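Ramerora-users mailing list
Subject: Re: [ramerora-users] How many demos before the first training run?
Date: Tuesday, February 27, 2018
From: list member, Unetti bench group

On the ramerora-users list, a member of the Moradi lab wrote:
> We are about to start recording teleop demos for a two-arm box
> task and I'm trying to budget operator time. Is there any point
> in training on fewer than 200? Also, do you keep the object in
> one spot at first, or move it from the beginning? Our first
> batch in November was all one spot and the policy fell apart
> when we nudged the box a little.
>
> Last thing, do you throw out the clumsy ones?

Oh, I'm so glad somebody asked this, we've been deep in it for weeks and I've been dying to talk about it!

Short version: move the box from the first day, and train early. We ran our first training at 188 demos just to see what would come out, and it was rough but it told us a lot (mainly that we had almost nothing with the box turned at a steep angle). So we went back and recorded with the box rotated every way we could think of, left side, right side, pushed toward the back wall. We're at 292 now, and 276 of those are in the training set.

The 16 we dropped all had recording trouble: a stalled stream or a joint log that stopped short. Clumsy ones stay in! If the operator misses a grasp, backs off and tries again, that's gold for us. The policy we trained with those left in recovers so much better than the one we trained without them. I would only throw out a demo where the operator gave up halfway.

A few things about the setup, as people asked last time. Both arms are driven by one operator, and the box starts within reach of the left arm more often than the right, so check your own balance before you get too far. We have patterned cloth up on the walls of the cell and I love it. It keeps people walking past out of the camera view, and the Tedosby calibration script never complained about it. Do watch your cable slack at the wrists, though. Give it more than you think you need.

One of our angled placements, with the left arm in close: 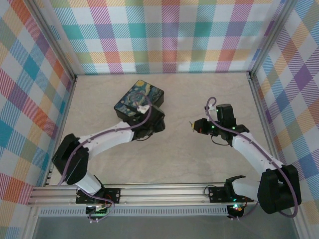 Box left of center and turned diagonally, right arm over its own half of the table.

With a placement like that, our operators like to settle which arm leads before they hit record. We write the lead arm into the episode notes, and it has made sorting the data later so much easier.

If you want our placement sheet I can post it to the list, it's just a plain text file with positions and angles. And please tell us how your second batch goes, I'd love to compare curves!

_______________________________________________
ramerora-users mailing list
To unsubscribe, send a blank message with "unsubscribe" in the subject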